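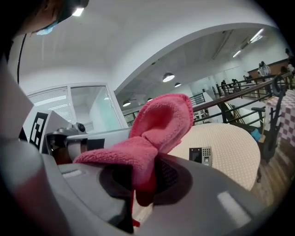 Stommont Household Cleaning Diary

README and data card

This release contains cleaning diaries kept by 40 households in Stommont and Hawthorne. Each household wrote down the cleaning jobs it did, which room they were done in, what was used and how long the job took. The diaries were kept on paper and typed up afterwards.

The data was collected to find out how people look after ordinary household surfaces and fabrics, and how often cloths, sponges and tablecloths go through the wash. It may also suit people working on time use, detergent and water demand, or diary methods.

Maintainer: Poonam Bansal
Last updated: April 8, 2019
Version: 1.2
Language of the entries: English, with the odd word in other languages left as written

Contents of the release

entries.csv
One row per diary entry. 963 rows.

items.csv
One row per cloth, sponge, brush or cleaning product listed by a household. 606 rows.

households.csv
One row per household. Dwelling type, number of adults, number of children, pets, type of washing machine, whether there is a dryer.

codes.csv
The code lists for rooms, jobs, surfaces and fabrics.

changes.txt
Corrections made since the first version.

All CSV files are UTF-8, comma separated, with a header row. Empty cells mean the question was left blank. The value NA is not used anywhere. If your software turns empty cells in the pets column into zero, switch that off before you start.

Fields in entries.csv

entry_id: unique within the file, no meaning in the order
household_id: links to households.csv
day_no: day of the diary, counted from the household's own first day
part_of_day: morning, midday, afternoon, evening, night
room: code, see codes.csv
job: code, see codes.csv
surface: code, may be empty
item_1, item_2, item_3: link to items.csv
minutes: as written by the diarist
who: adult, child, both, paid cleaner
note: free text, up to 2000 characters

Fields in items.csv

item_id
household_id
kind: cloth, sponge, brush, mop, spray, powder, liquid, other
material: cotton, microfibre, cellulose, wool, mixed, unknown
colour: in the household's own words
use: what the household said it keeps the item for
wash: hot, warm, cold, hand, never, thrown out
dry: line, rack, dryer, over the tap

The colour column has not been tidied. "Pink", "hot pink", "pinky red" and "the bright one" may well be the same colour. We left it alone on account of the use column, where a lot of people sort cloths by colour (one for the bathroom, another for the kitchen bench) and their own word for it is the useful part.

How the diaries were kept

Households were approached through a letterbox drop and a notice at the Hillico laundrette in Hawthorne. Everyone who replied and lived in one of the two suburbs was sent a diary. The booklet had a page for each day and a list at the back for cloths and products. Diarists were asked to write an entry any time they spent a minute or more on cleaning, and to skip cooking, gardening and washing clothes. Washing of tea towels, tablecloths, napkins and cleaning cloths was to be included.

The first diaries started in October, so spring cleaning is well represented. Windows, flyscreens and oven racks come up more than they would in a whole year of entries. There is no winter data at all.

Minutes are the diarist's own estimate. Five, 10 and 15 are far more common than anything in between. One household wrote start and finish times instead, and we worked out the minutes from those.

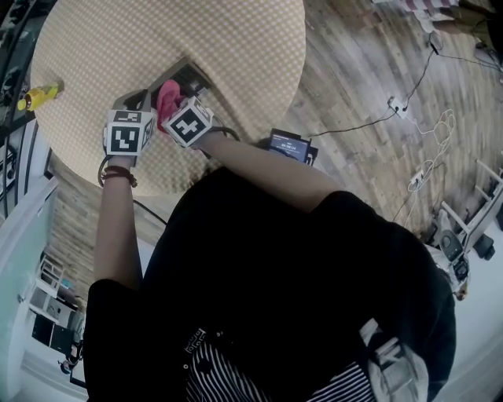
Reaching over a round table with a checked beige tablecloth.

Table and dining entries

Job code T covers tables and dining areas and is split further than the others:

T1: wiping a bare table
T2: wiping over a tablecloth without taking it off
T3: shaking out a tablecloth
T4: changing a tablecloth
T5: spot cleaning a stain on a tablecloth
T6: chairs and chair legs
T7: under the table

T2 and T5 are hard to tell apart. If the entry mentioned a particular spill or mark it went in as T5, otherwise T2. Wipe-down vinyl covers were coded as T2 with surface code V, and fabric cloths as T2 with surface code F. Where the household only wrote "tablecloth", surface is empty. Please don't fill those in from other entries for the same household, as several homes have both sorts and swap them when visitors come.

Table shape was asked in the household form (round, oval, square, rectangular, none). It was added after some of the forms had gone out, so it is blank for the earlier homes.

Microfibre

Material was filled in by the household from the label or by feel. We rang back where the answer looked wrong, mostly for waffle-weave cotton listed as microfibre. In the first version these were all under "synthetic". They were separated in version 1.1.

Households were asked whether they use fabric softener on microfibre cloths, but the question was badly worded and several people answered it for towels. The answers are left out of the release.

Typing and checking

Booklets were typed by two people at Banard, the data entry firm, using a form with the code lists built in. A portion of the booklets was typed twice. Most differences between the two versions were in the job code, particularly between K3 (benchtop) and K4 (sink and surrounds) when one entry covered both. The rule since then is to use whichever was written first.

Spelling in the note field is the diarist's. Names of people, streets and schools were replaced with a word in square brackets, such as [child] or [street]. Brand names were kept in the items list only where the household wrote one, and were moved to a separate file that is not part of this release.

Known problems

Household 17 stopped on day six and started again later. The day numbers carry on as if there had been no gap.

Household 22 logged the paid cleaner's whole visit as one entry with no room code. It will pull up any average you take for minutes. Filter on who if this matters.

Entries marked "night" include some that were plainly written up at night for jobs done earlier. There is no reliable way to pick them out.

Pets was meant to cover any animal kept indoors. Some people left out fish and others included chooks.

Children's jobs are probably under-reported. The booklet was usually filled in by one adult, and only a handful of homes have entries in a second handwriting.

The item link is missing for entries where the diarist wrote "cloth" and the home has more than one. We tried guessing from the room and got it wrong often enough when we rang to check that we stopped.

What the data should not be used for

The households put their own hands up, and they are tidier than the suburbs they live in would suggest. Don't use the figures to say how much cleaning is done in Stommont or Hawthorne generally, or to compare the two. There are too few homes in either place to break the results down by dwelling type and washing machine at once.

The diaries record what was done and with what. They don't record whether a surface was clean at the end, and there are no swabs or other measurements.

Consent and access

Each household signed a form agreeing to the release of coded entries and edited notes. Two asked for their notes to be held back, and in those homes the note field is empty throughout. Scans of the booklets are not available.

The release is free for research and teaching. If you publish something from it, give the name of the data set and the version number. Please don't try to work out who the households are.

Changes

1.2: Corrected the drying code for items listed as "clothes horse", which had gone in as line. Removed a repeated booklet page from household 9. Added the notes on table codes to this file.

1.1: Microfibre separated from other synthetics. Surface code V added.

1.0: First release.

Corrections can be sent to Poonam Bansal. Include the entry_id or item_id and the version you are using.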